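手で教える人のための小ワザ集(工房の棚と台所の引き出し編)
最終更新:2018年5月19日

手持ちグリッパーを握って、あるいは遠隔操作のレバーを握って、機械に家事や片付けを見せる。やってみるとわかりますが、これは料理番組の先生に似た仕事です。違うのは、生徒が一切うなずかないこと、それから先生が咳払いをするとその咳払いまで覚えて帰ることくらいでしょうか。

Lelltachと書いて怒られたことがあるので先に書いておくと、うちの工房の名前はLeltach(レルタック)、エルは最初の一つと真ん中の一つです。人に作業を見せてもらい、その動きを記録して腕に覚えさせるのが本業で、このページは壁の貼り紙が増えすぎたのでまとめました。貼り紙には油がはね、誰かが買い物メモを書き足し、最後の一枚は「牛乳」としか読めなくなっていました。

順番に意味はありません。困っているところから読んでください。

始める前の机

白い天板は掃除が楽で、物がよく見えます。そして前の日のコーヒーの輪もよく見えます。輪が残ったまま何十回も手本を録ると、機械は輪の位置を目印にしかねません。拭いたとたんに腕が迷子になる、という笑えない話はどこの工房にもあるはずで、うちにもあります。拭くなら録る前に。中性洗剤を薄めて布に含ませ、最後に乾いた布で仕上げます。アルコールはよく落ちますが、安い天板だと表面が曇ります。曇った天板の値段は、洗剤の値段の比になりません。

照明は一灯だけだと影が濃く出ます。影が濃いと見栄えは立派ですが、午後になって窓から光が入ると別世界です。カーテンを引くか、わざと朝昼夕に分けて録るか、どちらかに決めてください。中途半端に半分だけ引いたカーテンがいちばん始末に負えません。

机の高さは、立って肘が直角になるくらい。台所の流しで腰を痛めた経験のある人なら、低い机がどれほど静かに人を恨むか知っていると思います。低ければ脚の下に板を敷く。雑誌を重ねるのはやめましょう。滑ります。雑誌がつるつるの特集号だとなおさらです。

腕時計と指輪は外します。袖は手首で留めるか、まくる。ふわふわした袖口は、見えないところで小さな部品を一つずつ床に落としていきます。落ちた部品は翌週、靴下の裏から見つかります。

握り方について

手持ちグリッパーを渡すと、たいていの人は最初の五分、綱引きのように握ります。気持ちはわかります。高そうに見えますから。しかし強く握ると指先の動きが粗くなり、卵は割れ、豆腐は二つになり、録画には肩に力の入った人の震えが残ります。

コツは、包丁と同じで、柄を支えて先に仕事をさせること。人差し指だけで開閉して、残りの指は添えておきます。うまくいかない人には、一度だけ鉛筆を持ち上げて置く、を繰り返してもらいます。退屈そうな顔になったら合格です。退屈した手はよく動きます。

閉じるときは、物の手前でいったん止まる。止まって、向きを合わせて、それから閉じる。急いでいる人はこの「止まる」を省きたがりますが、人間の目には一瞬でも、見て覚える側にはそこがいちばんの勉強どころです。かといって三秒も四秒も固まっていると、今度は機械が物の手前で瞑想を始めます。息をひとつ吐く程度で十分。

両手に一つずつ持つ場合は、仕事のない方の手の置き場所を決めておきます。決めておかないと、空いた手は必ず作業中の手の前に出てきます。手というのは見物好きなのです。机の外に下げるか、作業場所から離して浮かせておくか。どちらでもかまいませんが、一本目と二本目で変えないこと。

左右の役割も先に決めます。左で押さえ、右で動かす。利き手が逆の人は逆で結構。ただし途中で「やっぱりこっち」と持ち替えるのはなしです。どうしても持ち替えたくなったら、そこで止めて、最初から録り直します。やり直しの一本は惜しく感じますが、混ざった一本は後でもっと高くつきます。

何をどこまで見せるか

「引き出しを片付ける」は手本一本には大きすぎます。家族に頼むときと同じで、片付けてと言って片付いたためしがありません。「スプーンを右の仕切りへ」まで小さくする。小さくすると馬鹿らしく見えますが、馬鹿らしく見えるまで小さくした課題はたいてい覚えてもらえます。

始まりの姿と終わりの姿を紙に書いておきましょう。絵でもかまいません。マイアラ・ダマセノさんの描いた泡立て器はどう見てもクラゲでしたが、用は足りました。大事なのは、終わりが誰の目にも同じに見えることです。「だいたいきれいになったら終わり」は、人によって部屋二つ分くらい違います。

同じ課題を録る回数は、うちでは十七回を一区切りにしています。根拠はありません。十八回目にカヴィタ・サストリーさんが物を投げたので十七回になりました(投げたのは布巾です。念のため)。一区切りごとに手を洗い、水を飲み、物の置き場所を変えてまた始めます。

置き場所を変える、というのは思ったより難しい作業です。人は「適当に置いて」と言われると、毎回ほとんど同じ場所に、ほとんど同じ向きで置きます。しかも本人はでたらめに置いたつもりです。サイコロを一つ用意して、出た目で机の区画を決めるのが手早い。サイコロをなくしたら、紙きれに番号を書いて引く。紙きれもなくしたら、その日はもう休んだ方がいいでしょう。

ふたのある箱、仕切りのある箱

さて、みんなが軽く見て、みんなが音を上げるのが小物箱です。ネジやボタン、薬味の小袋、正体不明の予備部品。そういうものを入れる箱を開けて閉めるだけの仕事に、半日が溶けます。

透明や半透明の箱は、縁がどこにあるのか、カメラの目にはわかりにくいものです。人間は指で触って「ここが縁」と知っていますが、その知識は映像に残りません。だから縁に近づくときはゆっくり、そして毎回同じ側から。照り返しが強いときは、灯りの向きを変えるか、箱を少し回します。箱に紙テープを貼って目印にする手もありますが、貼ったら最後、その箱は一生テープつきの箱として暮らすことになります。貼るなら覚悟を決めて。

開けたふたは、後ろまでしっかり倒しておきます。途中で立てておくと、腕が通るたびにふたがぱたんと落ち、そのぱたんも律儀に記録されます。倒したふたの分だけ机の奥行きが要るので、箱を奥に置きすぎないように。

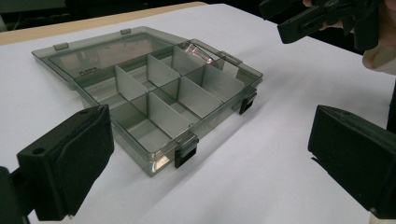

留め具が二つある箱は、どちらから外すかを決めて守ります。うちは手前に近い方から。閉めるときはふたを合わせて、先に真ん中を軽く押さえ、それから留め具を一つずつ。片方を留めたらもう片方が浮いた、というのは旅行かばんでおなじみの現象ですが、小物箱でもきっちり同じことが起きます。浮いたら力で押し込まず、留めた方を一度外してやり直す。やり直しも手本のうちです。失敗から戻るところを見せておくと、腕の方も失敗から戻れるようになります。見せておかないと、浮いた留め具の前でいつまでも押しています。どこかの誰かに似ています。

仕切り板が抜き差しできる箱では、録り始める前に板が底まで入っているか指で押して確かめます。半分浮いた板は、つまんだ小物に引っかかって一緒に出てきます。小物が一つ、板が一枚、それから予定外の小物が七つ。机の上はお祭りです。

仕切りの中の小物をつまむときは、指先の厚みを忘れずに。自分の指なら入る区画でも、グリッパーの四角い指は入らないことがあります。無理に差し込むと板が傾きます。対策は三つほど試しました。区画を広くする、物を区画の真ん中に寄せておく、そして、その物はあきらめて大きい物で練習する。三つめを選ぶのに勇気は要りません。私は毎回三つめです。

透明の小さな部品を透明の箱に入れて手本を録るのは、上級者か、前世で何かした人向けです。始めのうちは色のついた物に替えてください。赤い洗濯ばさみは優秀な練習相手です。転がらず、よく見え、落としても惜しくない。しかも家に必ず余っています。

台所の物

スポンジは最初の課題に向いています。どこをつかんでも許してくれます。ただし濡れたスポンジは乾いたスポンジと別の生き物だと思ってください。重さも、つぶれ方も、机に残す跡も違います。両方録るなら、ラベルを分けます。

マグカップは取っ手をつかむか、胴をつかむか。先に決める。取っ手派と胴派が同じ日に録ると、機械はその中間をつかみにいきます。中間には何もありません。

割れ物は、最後まで割れない物で代用します。陶器の皿の代わりに同じくらいの大きさの樹脂の皿。重さが足りなければ裏に薄い粘土を貼る。エフティミア・ツァヴァラスさんは祖母ゆずりの皿で本番をやると言って聞かず、結果については本人の希望により書きません。

布巾をたたむ課題は、アイロンをかけた布巾から。しわのある布巾は一枚ごとに性格が違います。角をつまむときは、机の面に指先を軽く滑らせて、布の端をすくうように。真上からつまむと布も机もつまもうとして、グリッパーの爪の先が机を引っかきます。うちの天板には、そのようにしてできた模様が長年の功績として刻まれています。

袋物は難物です。乾物の袋、冷凍豆の袋。口を上にして立てておいても、録り始めると必ずお辞儀をします。浅い皿に寝かせて始めるのが無難。中身が半分くらいの袋は形が毎回変わるので、口を折って洗濯ばさみで留めておくと、そこをつかむ場所にできます。また洗濯ばさみです。このページは洗濯ばさみの業界から何ももらっていません。

液体は水から始めます。水で千回こぼしても水です。めんつゆで一回こぼすと、その日から工房はそばつゆの匂いで回ります。

遠隔操作のとき

離れたところからレバーや手元の小さな腕で動かす場合、手持ちグリッパーの手本とは別の疲れ方をします。手に何も重さが返ってこないので、目が全部を引き受けるからです。連続で録る時間は短めに。目がしょぼしょぼしてきたら、もう遅いくらいです。

画面越しの操作では、奥行きを間違えます。必ず間違えます。上手な人も間違えて、上手に間違いを直しているだけです。奥行きの目安に、机の手前と奥にそれぞれ別の色の短いテープを貼っておくと楽になります。ただし先ほどのコーヒーの輪の話を思い出してください。テープは貼るなら全部の録画で貼る、はがすなら全部ではがす。

動かし始めの遅れは、慣れで埋めようとしないこと。遅れを見越して早めに手を動かすくせがつくと、回線の調子がいい日に物を突き飛ばします。少し動かし、待って、確かめ、また動かす。せっかちな人にはつらい修行ですが、せっかちな人の録画は見ている方もつらいのです。

操作する人と机のそばにいる人の間で、言葉を決めておきます。うちは「置いた」「待って」「やめ」の三語だけ。以前はもっと丁寧で、「恐れ入りますがそろそろお止めいただけますか」の途中で胡椒挽きが机から落ちました。

操作中は机のそばの人が手を出さない。転がった物をつい受け止めたくなりますが、腕の通り道に手を入れるくらいなら、物には落ちてもらいます。非常停止のボタンは、そばの人が利き手で届くところに。上に上着を掛けないこと。上着を掛けるのにちょうどいい高さにあるのが、あのボタンの困ったところです。

録った後

その日のうちに見返します。全部は無理でも、最初と最後の一本ずつは見る。最初の一本はたいてい慎重すぎ、最後の一本はたいてい投げやりです。両者があまりに違う場合は、真ん中にも何か起きています。

捨てる基準は録る前に決めておきましょう。録った後に決めると、情が移ります。「手前で一度落としたけれど、拾い方が美しかった」といった理由で残した録画が、うちの棚にもかなりあります。ちなみに昨年十一月に棚を整理したとき、録画は全部で3,666本、そのうち題名が「テスト」で始まるものが大半でした。「テスト本番」「テスト本番2」「本番(テスト)」。この先は各自の家の写真フォルダを思い浮かべてください。

題名のつけ方は、課題、置き方、録った人、番号。この四つがあれば後の自分が泣かずにすみます。録った人の名前を入れるのは責任追及のためではありません、と貼り紙には書いてありましたが、下に鉛筆で「ほんとに?」とありました。半分くらいは追及のためです。

サミラ・サリバさんからの提案で、うちでは一区切りごとに一行だけ感想を書くことにしました。「三本目から袖が邪魔」「箱が滑る、下に敷物」「おなかがすいた」。最後のは役に立たないと思っていたのですが、並べてみると、おなかがすいた日の録画は揃って動きが速い。昼食の時間を前に倒したら落ち着きました。

道具の手入れ

グリッパーの指先の当て物は消耗品です。つるつるになったら替えます。替えどきの見分け方は、乾いた鉛筆を縦につまんで、するりと抜けるかどうか。片方だけ替えるとつかんだ物が片側に逃げるので、両方いっぺんに。

油のついた物を触った後は、指先を洗剤の布で拭いて、よく乾かす。湿ったまましまうと、次の日の一回目だけ妙によくくっつきます。一回目だけ名人になるわけで、これは記録としていちばん迷惑な部類です。

カメラのレンズは眼鏡用の布で。シャツの裾で拭かない。わかっています、皆さん今うなずきながら裾で拭いた日のことを思い出しましたね。小麦粉を使う課題の後は、拭く前に空気を吹きつけて粉を払ってください。粉ごとこするとレンズに細かい傷がつき、以後すべての台所に霧がかかります。

ネジは週に一度、指で触ってゆるみを見ます。ゆるんだ指は、つかむときにかちっと小さな音がします。その音に慣れてしまう前に締めること。慣れた音は聞こえません。

充電は帰る前に。朝いちばんに電池の切れた道具を囲んで立つ大人たちの沈黙には、独特のものがあります。

よく届く質問から

セバスティアン・ドゥランさんから「左利きと右利きの手本を混ぜてよいか」。混ぜてかまいませんが、片方がごく少ないと、たまにしか出てこない妙な動きになります。混ぜるならどちらもそれなりの数を。数を揃える気力がなければ、片方で始めてください。

「うまい人にだけ録らせた方がよいか」。うまい人の手本は速くてきれいですが、うまい人は失敗しません。失敗しないので、失敗からの戻り方が一本も残らない。ほどほどに不器用な人を一人混ぜておくとちょうどいいようです。うちではその役を長年私が務めております。

「子どもに手伝わせてよいか」。手持ちグリッパーで洗濯ばさみを拾うくらいなら、大人がそばにいれば楽しくやれます。腕が動く方の机は、大人だけで。なお子どもは十七回もやりません。四回目あたりでグリッパーを怪獣にして遊び始めます。その録画は消しておいてください。

「家の引き出しも片付くようになりますか」。手本を録るために毎回引き出しを元どおり散らかすので、うちの引き出しは以前より散らかっています。散らかし方だけは、たいへん正確になりました。

貼り紙の最後の一枚についてのお問い合わせもいただきましたが、牛乳は買いました。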